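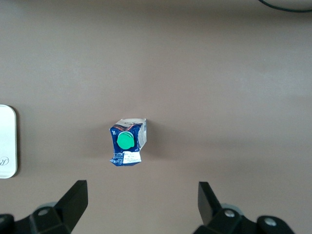 Mudgway Creek Fish Passage and Streambank Project
Interim Progress Report to the Cedamen Habitat Fund
Submitted 2020-08-25
Reading time: 5 minutes

1. Purpose of this report

The Skarnutness Watershed Council submits this interim report under the terms of its grant agreement with the Cedamen Habitat Fund. It covers work completed since the agreement was signed, describes two changes to the approved work plan, and sets out the tasks remaining before the final report. Receipts and the landowner agreements have been sent under separate cover.

2. Background

Mudgway Creek enters the Dotuven River below the county road bridge. Its lower reach once supported spawning trout in most years, but two conditions had limited that use. The first was an undersized culvert at the farm lane crossing, with an outlet perched well above the stream at summer flow. The second was a long stretch of bare, slumping bank upstream of the crossing, where cattle had open access to the water. Fine sediment from the bank settled in the gravel below the culvert, the only spawning gravel that fish could still reach.

The approved work plan called for replacing the culvert with an open-bottom arch, fencing both banks above the crossing, installing an off-stream watering system, and planting native shrubs and trees inside the fence.

3. Work completed

Culvert replacement. The old culvert was removed during the approved in-water work window. Fish were moved out of the work area beforehand by a qualified crew under the Council's collection permit. The new arch was set on concrete footings and the streambed inside it was rebuilt with washed cobble and gravel. The lane was reopened to farm traffic on schedule. Minor settling on the downstream shoulder was corrected by the contractor at no added cost.

Fencing. A four-strand wire fence has been completed along the left bank for its full planned length. On the right bank, 220 feet remain to be built. This section crosses a seep where the ground was too soft for the post driver in June, and it will be finished when the ground is firm. The landowner has kept cattle out of the adjoining pasture in the meantime.

Watering system. The trough, float valve and supply line are in place and in use. The pump was moved to a higher pad after the landowner raised a concern about spring flooding.

Planting. Crews installed 1,000 live willow stakes and a smaller number of container-grown red osier dogwood along the repaired bank. Reed canarygrass was cut back before planting, and cardboard mulch was placed around the container stock.

4. Changes to the work plan

The Council wrote to the Fund regarding each of the following changes before work went ahead.

The planting buffer on the right bank has been widened to 50 feet at the landowner's request. The earlier design followed the top of the bank closely and would have left a narrow strip that was difficult to mow or graze. The wider buffer requires a larger number of plants, and the additional stock will be supplied from the Council's own nursery beds.

Black cottonwood has been removed from the planting list near the crossing. The road department expressed concern about large trees close to the footings. Shrubs of moderate height will be used there, and the cottonwood will be planted farther upstream.

5. Monitoring

The monitoring plan has 6 photo points, all of which are now marked with steel posts and recorded on the site map. A full set of photographs was taken before construction and a second set after the arch was installed. Photographs will be repeated each summer at the same points.

Stream temperature loggers were placed above and below the project reach. The lower logger was found out of the water at the first check and has been reset in a deeper pool. Data from that logger for the early part of the season should not be used, and the Council will mark the gap clearly in the final report.

Plant survival has not yet been surveyed. Informal checks show leaf growth on most of the willow stakes in the lower section. Growth is weaker on the upper bank, where the soil is dry and contains a good deal of gravel. Deer browse is present throughout.

No spawning survey has been carried out above the new crossing. The first is planned for the coming season, and the Council makes no claim at this stage regarding fish use of the reopened reach.

6. Budget

Spending to date is within the approved total. Construction costs were slightly below the contractor's estimate because less rock had to be hauled to the site than had been expected. Fencing costs have run above the budget line owing to a rise in the price of treated posts. The Council requests permission to apply the construction savings to the fencing line. No increase in the grant is requested.

In-kind contributions consist of equipment use by the landowner, nursery stock, and labor during planting days. These are listed in the attached ledger.

7. Difficulties encountered

Public health restrictions in the spring reduced the size of planting crews and required the Council to cancel a planned school field day. Planting was spread over a longer period with smaller groups. The field day has not been rescheduled, and the Council proposes to replace it with a printed guide to streamside plants if the Fund agrees.

Delivery of the arch sections was also delayed. The delay used most of the time allowed for weather in the construction schedule, although the in-water work was still completed inside the permit window.

8. Remaining work

Complete the right bank fence across the seep.
Plant the widened buffer during the dormant season.
Replace failed stakes on the upper bank and install browse guards.
Carry out the first spawning survey above the crossing.
Download and check both temperature loggers.
Prepare the as-built drawings and final financial statement.

The Council expects to complete these tasks within the current grant period. A decision on the budget transfer in Section 6 is requested before fence materials are ordered for the right bank.

Skarnutness Watershed Council | Contact the project office | © 2020 Skarnutness Watershed Council. All rights reserved. | Back to top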